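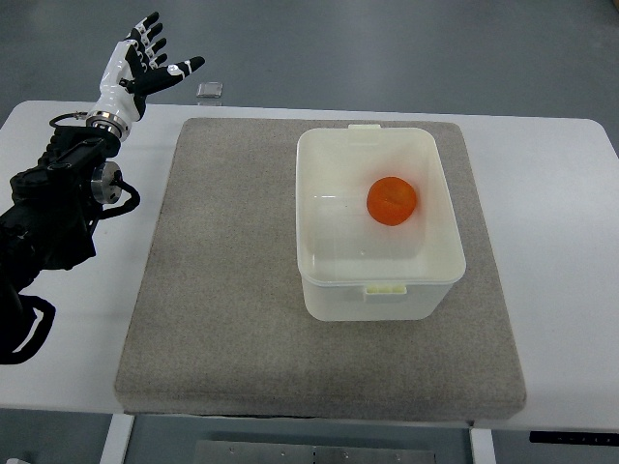 Three Months with Nanberg, a Motion Planner for Arms That End in Hands

March 12, 2021
By the Soltus bench blog

I've been meaning to write this one since January, when I finally gave up on my own pile of scripts and paid for a Nanberg license. If you don't know it, Nanberg is a planning and control package for arms with multi-finger hands on them. You give it a model of the arm, a model of the hand and some idea of what's on the table, and it gives you back motions. Plenty of things claim to do that. I've used a few of them, and I've sworn at all of them, so take my opinions with that in mind!

Let's start with setup, because it's where I usually lose a week. Nanberg took me an afternoon and a bit. The import tool read my arm description on the first try, complained about two joint limits (it was right, I'd typed them in degrees), and then asked me a bunch of plain questions about the hand. Which way does the thumb open? Which fingers move together? I loved this. Most planners treat a hand as a fancy gripper with too many joints, and you end up writing a fake two-finger version of it just to get a grasp out. Nanberg keeps the thumb as its own thing, and you can tell it to stay wide until the last moment of the approach.

My test job is a dull one on purpose. There's a big gray felt pad on a white table, a see-through plastic tub on the pad, and one round orange thing in the tub. Reach in, get it, bring it out, don't drag the tub along. It sounds easy until you remember that the tub has walls, the hand is wide, and the knuckles want to be exactly where the rim is.

Here's where the planner earns its money. It plans the arm and the fingers together, so it will tilt the wrist and tuck a finger to clear the rim in one smooth move. My old scripts went up, over, straight down, and then sat there thinking. With Nanberg I ran 39 picks in a row on the first good day and went to get coffee in the middle of it, and I never do that. Planning takes about 15 seconds the first time it sees a new layout – slow, yes – and then it caches the result and the later plans feel instant.

The perception side is weaker. It doesn't come with its own, so I paired it with Phuthong, the vision add-on they suggest. Phuthong is great at the orange thing. Bright, round, glossy, done. It is not great at the tub. Milky plastic you can half see through is a rotten thing to ask any camera about, and the walls came and went from one frame to the next. Small clear pieces lying on the table were worse, and half the time they weren't in the world model at all. I ended up giving the planner a fixed box shape for the tub and only letting Phuthong find its position from the rim. That works, but I'd have liked the manual to say so on page one. I found it in an old forum thread.

The other gripe is cables. My arm has loops of black cable hanging off it in several spots, and Nanberg knows nothing about them. It'll happily plan a wrist roll that is perfectly legal on paper and makes you lunge for the stop button. You can add padding shapes to each link, and I did, and then half my nice tucked approaches disappeared as the arm thought it was fatter than it is. I went back and forth on this for days. In the end I limited the wrist roll by hand and left the padding thin. There's a note about flexible parts in their plans for a later version, so fingers crossed.

Some smaller stuff. The replay viewer is lovely – you can scrub through a plan and see which joint is closest to its limit, colored by how worried you should be. Logging is on by default and keeps the last 500 plans, and that saved me twice. The editor for hand poses has no undo. None! I named a pose "open relaxed", nudged one slider, and had to rebuild it from memory. Save copies of everything.

Support answered both my emails, one of them within the hour and the other after 10 days. Make of that what you will.

Compared with Mustholm, which I used before this, Nanberg is slower to start, costs more and is far nicer to live with. Mustholm is still what I'd pick for a plain two-finger gripper and a bin of boxes. For a hand with a real thumb on it, I'm staying put. I renewed last week, grumbling a little about the price, and I've already started on a second layout with the tub turned sideways.

Recent posts
Mustholm after a year: what I kept and what I dropped
Phuthong and shiny things, part two
Joint limits, degrees and a long evening
Naming your poses so you can find them again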